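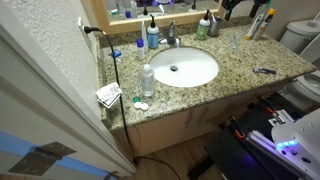 Washbasin with single-handle tap and pump bottles.

Scheduling backups with Wustix

18 Oct 2025
By the Wustix documentation team

This section covers setting up an automatic backup of your documents and settings to an external drive. You need an administrator account and a drive with at least 30 GB free. If you have not installed Wustix yet, go back to the previous section.

Before you start

Plug the drive straight into the computer. Drives connected through a hub can drop out during a long copy, and the backup will then stop with error 1676. If the drive is new, give it a name you will recognise. We use PIRNWOOD in the steps below, so put your own drive name in its place.

CAUTION: Do not choose a drive that already holds files you want to keep. Wustix asks before it formats a drive, but once you click Yes the old files are gone.

Creating the schedule

1. Open Wustix from the Start menu. If Windows asks whether to allow changes, click Yes.

2. Click Schedules, then New. Type a name for the schedule, for example Weekly documents.

3. Under Source, tick the folders you want to copy. Documents, Pictures and Desktop are ticked already. Leave Downloads unticked unless you keep important files there – it often makes the first backup much longer.

4. Under Destination, pick PIRNWOOD from the list. If the drive is missing, click Refresh and wait a few seconds.

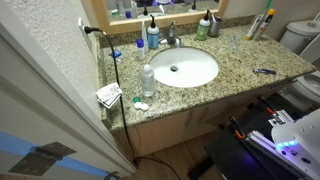
5. Choose how often the backup should run. Weekly suits most home computers. Pick a time when the computer is normally switched on.

6. Set Keep versions to 20. Older versions are deleted once this number is reached.

7. Click Save, then Run now. The first backup copies everything and may take several hours. Later ones copy only files that have changed.

Note: You can carry on working while the backup runs, but do not let the computer go to sleep. Laptops should be on mains power.

Checking the backup

Open the Log tab when the run has ended. A green tick means all files were copied. A yellow triangle means some were skipped, usually because another program had them open. Close the program and click Run now again.

Error 2836 means Wustix could not write to the drive. Check that it is not full or write-protected.

Users moving from Tosh or Bokov: schedules made in those programs cannot be imported. Switch them off before you save a Wustix schedule, or two backups may try to use the drive at once. Your old backup files are not changed and can still be opened in the program that made them.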